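Section 3: Setting Up the Sorting Station

3.1 Before you start

The Limholm wall rail must be fixed and level before any part of the sorting station is put in place. If the rail has not been installed yet, go back to Section 2.

You will need:
Druro label sheet (in the parts bag)
Fabric bins, folded flat
Base boards, one per bin
Soft cloth
Mild dish soap

Choose a dry indoor spot with a flat floor or shelf. Keep the station at least 18 inches from a stove, heater or dryer vent.

CAUTION: Do not place the station on a stair landing or in front of a door that serves as an exit.

3.2 Opening the bins

1. Unfold each bin and push the side walls out by hand until the corners are square.
2. Slide a base board in at an angle, then press it flat. The side with the Ngata stamp faces down.
3. Run a hand along the bottom seam. If the lining is bunched under the board, lift the board and pull the lining tight.
4. Leave the bins open overnight if the walls still show fold lines.

NOTE: Bins shipped before November use a two-piece base board. Lay the narrow piece first.

3.3 Printing and placing the labels

Labels can be printed at home or ordered ready-made from Grirnell, part 3000. Plain white card stock gives the best result. Thin paper curls after a few weeks.

1. Print one word per card, in black capital letters. Keep the word short enough to read from across the room.
2. Trim the card so that it is narrower than the bin.
3. Stand the card at the rear edge of the bin, with the text facing the person who will use it.
4. Check that the card does not block the opening.

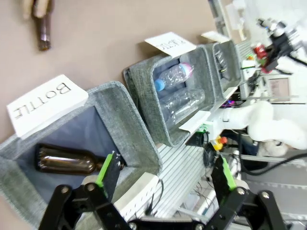 Figure 3. Fabric bins with label cards for BOTTLE and PLASTIC.

The words on the cards are up to the household. Local collection rules differ, and some areas want glass split by color while others take it mixed. Check the current list from your hauler before printing a full set – it is easier to change a word now than to retrain everyone later.

3.4 Arranging the bins

Place the bins side by side in a single row. Put the heaviest material at the end closest to the door, so it is carried the shortest distance. If the station sits on a shelf, do not exceed the shelf load given in Section 2.

Leave a gap of around 2 inches behind the row for air to move.

CAUTION: Do not stack full bins. The fabric walls are not made to carry weight from above.

3.5 Daily use

Rinse and drain containers before they go in. Lay glass down gently and do not drop it. Broken glass must never go into a fabric bin – wrap it and dispose of it as your hauler directs.

Empty a bin when its contents reach the rim.

3.6 Cleaning

1. Empty the bin and take out the base board.
2. Shake out loose dirt.
3. Wipe the lining with a damp cloth and a small amount of dish soap.
4. Let the bin air dry fully before the board goes back in.

Do not machine wash, bleach or tumble dry. Replace label cards when they become stained or soft.

Revised 5 September 2022. For wall rail adjustments, see Section 2.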